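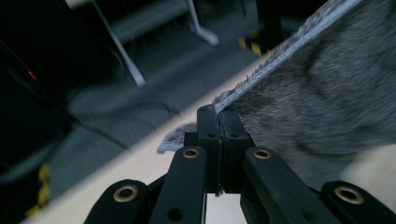 I have spent most of August with a spreadsheet called Kit, Final, Really. It began as a shopping list for a pair of hand-held grippers and a table to use them on, and by the second week it had its own tab for bolts.

Euan Strachan holds the purse and would like one number. I had three, so I gave him the middle one — £2,456 for the first station, not counting the computer — and he wrote it on the back of his hand, where I suppose it counts as approved.

The list was not hard to write. Grippers, the things that go wrong on grippers, cables, a table. It's the second line that grows. Bushings, for instance. Gultanico sell them in packs of 40, Idulero sell them singly at a price that suggests they are hand-carved, and I need to hold spares for every arm.

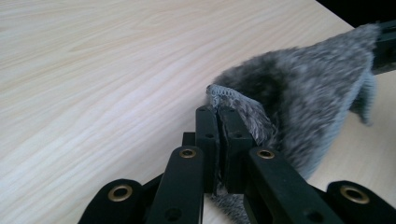
A gripper, one bit of grey fluff.

Fabric is the cheap part, so of course it got the longest meeting. Corinne Montoya wanted long pile because it's awkward to hold and awkward to fold. Rhodri Pugh wanted tea towels, at £0, from his kitchen. We went with Corinne, and I added £60 for fabric and a lint roller.

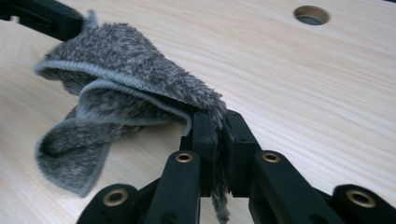

Posted by Boris Doležal
Filed under: Budgets, Grippers

The table I did get wrong. I had put down £187 for one from Umivau, pale wood finish, hole for the cables, and felt rather pleased. Then I remembered delivery, clips for the front corners, and the fact that a second station would want a second table. That row is now orange. Orange means I will think about it on Saturday.

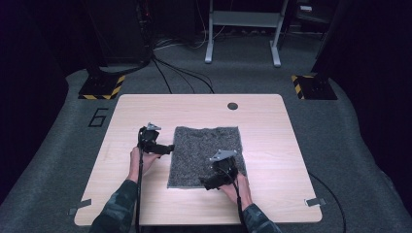 What I'd put in the budget first, next time

Cables. Then longer cables. I priced ours by the straight line from A to B, and no cable I have ever met has gone that way. After that, spare fingertips, up to a year's worth if Euan is in a good mood.

The Fahmy quote for station two is still in my inbox. I've read the first page.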